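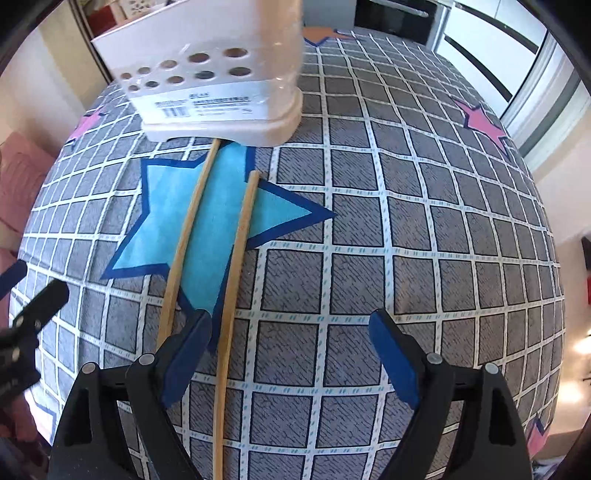
Stusach Hand-Held Gripper, two-finger, with wide-angle camera

Product code: 106
Maker: Meteck
Availability: in stock, next delivery February

The Stusach is a hand-held gripper for recording everyday handling tasks in homes and workshops. The operator holds it and works with the two fingers while the camera records the job from just behind them. It needs no robot arm and no fixed rig, so it can be taken from room to room.

The fingers are black with dark blue rubbery pads on the inner faces. The pads suit thin items such as wooden sticks, pens and cutlery, including when they lie on something soft like a duvet. Light plastic boxes and tubs can be picked up by the rim. Very smooth or heavy items are better handled with the Erner wide pads, sold separately.

The lens takes in the fingers, the work surface and a good part of the room. Straight lines bend towards the edges of the picture. A correction file is supplied for users who want a flat view.

In the box
Gripper with camera fitted
2 spare finger pads
Charging lead
Screwdriver for the finger screws
Printed guide

Care
Wipe the pads with a damp cloth. Check the finger screws every 1,000 grips and change the pads at 2,000, or sooner if they look shiny.

Spares and repairs are handled by Dumitrescu. Please quote the product code when ordering. Pads fitted by the customer do not affect the warranty.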